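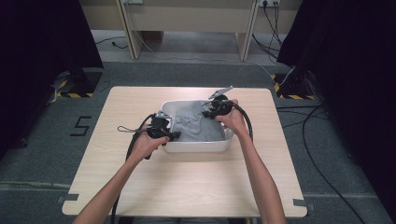
*Item 4: gray fabric in white tray, square table.*

**Minutes — Linen Handling Meeting, Brultport, September**

Chair: Bronisława Baran. Apologies received from Rotich.

**4. Folding and trays**

The meeting reviewed the practice of placing fabric items in low-walled trays before folding. It was agreed that one item per tray remains the standard. Drodov asked whether deeper trays could be tried; the Chair noted that order 3549 had already been approved — no change until it is delivered.

**5. Tables**

Rounded corners to be kept on all replacement tables. Culano to submit a revised quote under reference 1791.

**Action:** Culano, before the next meeting.

The meeting closed at 4 p.m.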